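Skavia Outdoor Light Set, help desk
Ticket subject: Half of the curtain goes dark after it has been on for a while
Product: Skavia curtain light set, 2,000 lamps, with timer box
Bought from: Fosberg, Skorberg branch
Opened: 23 Sep 2025
Status: Solved, closed by customer

FIRST MESSAGE FROM CUSTOMER

Good afternoon,

I write to you concerning the curtain of lights which I hang every winter on the front of our house. I bought the set from Fosberg in April, when the winter goods were at a reduced price, so it has not yet been used for a real season. I have tested it now so that there is enough time to repair or exchange it before December. Last year my old set failed on the first evening and there was nothing left in the shops, and I don't want to repeat this.

The problem is as follows. When I connect the set, all lamps come on and look very nice. After some minutes the right half becomes weaker and then goes off completely. The left half stays on as normal. If I pull out the plug and wait, then both halves come on again, and the same thing happens once more.

What I have already tried:

I used a different wall socket, first in the kitchen and then in the hall. No difference.
I changed the program on the timer box from "twinkle" to "steady". With "steady" the right half goes off sooner.
I unrolled the whole set on the floor of the sitting room and looked along each string for damage. I found none.
I took out the fuse from the plug and put in the spare one from the bag. No difference.

The timer box has a small counter for the hours of operation and it shows 1,117. I find this strange for a new product. Can it be that I was sold a set which was used before?

I have the receipt. I would prefer a repair if it is simple, as I like this colour of white and the Fosberg branch says it is no longer in stock.

Thank you in advance.

REPLY FROM SUPPORT

Hello and thank you for the clear report.

About the counter: the boxes run on a test bench before they leave the factory, and the counter is not always set back to zero afterwards. A number like this does not prove that the set was used by another customer. We will make a note of it on the ticket.

About the dark half: the set is made of two circuits which come together in a Y-shaped joint below the timer box. When one circuit goes off after it has become warm, in most cases the reason is a poor contact in this joint. Please do the following with the plug out of the wall:

1. Open both screw rings at the Y joint.
2. Look at the pins inside. They should be straight and bright.
3. Swap the two circuits, left to right, and close the rings until you feel a firm stop.
4. Connect the set on "steady" and write down which half goes dark and after how long.

Please also tell us if you use an extension lead, and how long it is.

CUSTOMER

I have followed the steps. The pins are straight. One of them is a little grey but I would not call it dirty. The rings were both tight already, the right one so tight that I needed a rubber glove to open it.

After the swap it is still the right half of the house which would be dark, I mean the same output of the joint, and not the same lamps. So the lamps which were good before are now the ones that go off. I did the test twice and wrote down the times: eleven minutes, then nine minutes.

The extension lead: for the test indoors I use none. For the house front I have a lead for outdoor use on a drum, which I keep on the same shelf.

One more observation. The box stands on the carpet during the test, and when I put my hand on it the right side feels warmer than the left. It is not hot. I can hold my hand there without any trouble.
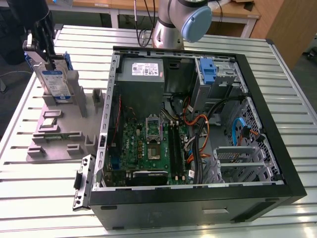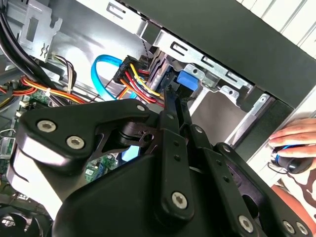
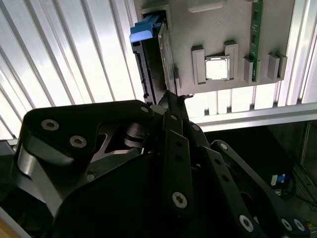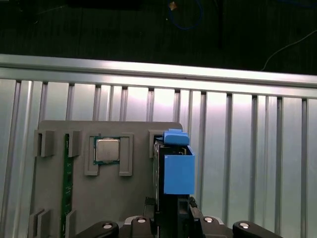 I also want to mention that the set was stored over the summer in an Alcantara box, the flat kind with the cardboard wheel in the middle on which one can wind the strings. I don't think this can do harm, but the cable leaves the wheel with quite a sharp bend just under the Y joint. If you believe this is important, I can make a drawing.

SUPPORT

Thank you, this test was very useful. As the fault stays with the output and does not follow the lamps, we can say that both curtains are in order. It is either the joint or the timer box.

To know which one it is, please connect one curtain directly to the box, without the Y joint. The plug is the same. Leave it on for half an hour. Then do the same with the second curtain. With only one curtain the box has an easy job, so please use "steady" at 100 per cent brightness and not the evening setting.

A drawing is not needed. The sharp bend could be the cause, and we would ask you to feel along the short cable between the box and the joint. Is there a place where it is softer than elsewhere, or where it bends too easily?

Please keep the box off the carpet while you test. A tile or a plate is good.

CUSTOMER

I am sorry for the delay, I had family in the house and the sitting room floor was needed for sleeping.

Results:

First curtain directly on the box: on for the full half hour, no change.
Second curtain directly on the box: the same, no change.
Both curtains with the Y joint again, box on a dinner plate: one goes off after twelve minutes.

And yes, you are right about the cable. On the right arm of the Y, a finger's width from the screw ring, there is a place which is soft. When I bend it carefully in one direction while the lights are on — I touched only the outside, and with the rubber glove — the dark half comes back for a moment. I have now unplugged everything and will not use it further until I hear from you.

Is it possible to buy only the Y joint? I looked on the Fosberg page and could find only the complete sets and the spare fuses.

SUPPORT

Please don't bend the cable again while the set is connected, also not with a glove. You did the right thing to unplug it.

The Y joint can be ordered as a spare part, and in your case it is free of charge under the guarantee. We need a copy of the receipt, where the date of purchase and the name of the branch can be read. There is no need to send the old joint back. Please cut it through before you throw it away so that no one else takes it into use.

For storing the set later: take off the Y joint before you wind the curtains, and lay it loose in the box together with the timer. Then the wheel can't put any pull on it.

CUSTOMER

The receipt is uploaded. The ink is rather pale, but the date and "Skorberg" can be read if one makes it larger.

I have one question while I wait. The instruction leaflet says on page 4 that the joint must hang with the opening downwards, and on page 6 there is a drawing where it lies flat on a window sill. Which one is correct for outdoor use?

SUPPORT

Receipt received, it is readable. The spare part is sent to the address on your account.

Page 4 is correct for outdoors. The drawing on page 6 is meant for indoor use only, but we agree that the leaflet does not say so. We have passed this on to the colleagues who write it.

CUSTOMER

The new joint came yesterday in a padded envelope. I have connected it and let both curtains run the whole evening on "steady", from when we ate until I went to bed, and all lamps stayed on. Today I tried also "twinkle" and the evening setting. Everything is as it should be, and the box is equally warm on both sides.

The old joint is cut through and I have brought it to the recycling place with the old batteries.

For other people who may read this ticket: the new screw rings have a small white line on them, and the joint is closed correctly when the two lines meet. On my old one there was no line, so I had always turned until it would not go further.

You can close the ticket. Thank you for the patient help.

SUPPORT

Thank you for letting us know. The guarantee for the replaced joint is two years, counted from the day of delivery. The ticket is now closed. If the fault comes back you can open it again from your account page, with the same receipt.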